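Toy food fading to a weird pink, can it be fixed?
Borden Parents & Makers Help > Toys and Play Kitchens
Posted August 2018

plumduff_4
We inherited a bag of play food for the kids' pretend grocery store. Most of it cleaned up fine. The tomato, or what I have always taken for a tomato, is now the color of an old bath mat. The leaves on top are still bright green, which only makes it look worse.

I've tried dish soap and a baking soda paste. No change.

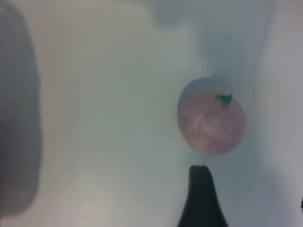
My daughter has started selling it as a plum and charging 900 dollars, so there is some urgency. Can I paint it, or do I let it retire?

hutapea_attic
If soap didn't shift it, it's probably the color itself that has gone, and scrubbing won't bring that back. I wouldn't paint anything that might end up in a mouth. Paint on soft toys cracks and peels anyway. Mine lived on a windowsill from January on and went the same way. Keep the rest in a box with a lid.

baneo_beets
just buy another one, they're like 3 bucks

gridlock10
Agree on no paint. Also skip bleach, I ruined a perfectly good lemon that way. We moved our faded ones to a "day old" bin at half price and the kids fight over them. 900 for a plum does seem high though.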